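Pallo Tray Sorting Set

Small things on a tray, and the words people use for them.
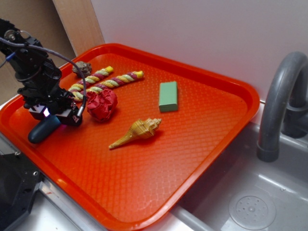
Þröstur Vigfúsdóttir wrote in to ask whether a rope toy should count as one thing or as a bundle of strands, and suggested we keep it as one unless it comes apart in your hand. We went with that, and it made the labels so much easier to live with!

What you get

Pallo is a collection of 1548 tray layouts, each with a short plain-English note on what is lying on the tray and where. The red-orange tray with the scaly embossed floor is the main one. It has a raised, rounded rim, so things that roll tend to stay put, and the texture is great fun for notes (we have "diamonds," "fish scales" and "snakeskin" so far, and all three are welcome).

The objects are everyday odds and ends. Braided rope toys are the favorites - pale yellow-green, cream and maroon-pink with bright yellow ends, in a shorter and a longer length. Then there are the lumpy brown ones, where "rock" and "pinecone piece" are both accepted. If you can't tell, write "rock or pinecone" and move on.

Folders

susa: single objects, up to 100 layouts per object
altus: mixed layouts, the biggest folder by far
kjaergaard: layouts with 2 ropes, side by side or crossed (the name is Kjærgaard everywhere except in the path)

Each folder has a notes.txt with one line per layout. Line order matches file order.

How the notes are written

Left and right are as you look at the picture. "Back" is the far rim. For ropes, give the direction of the yellow tip first, then the length if there is another rope to compare it with. Color words are free choice - I love that one person's maroon is another person's dusty pink, so please don't tidy those up.

Known issues

The first 1000 notes use "dish" and "tray" for the same thing. A few altus notes still say "string" where they mean rope. Fixes are very welcome, and so are new objects, especially knobbly ones!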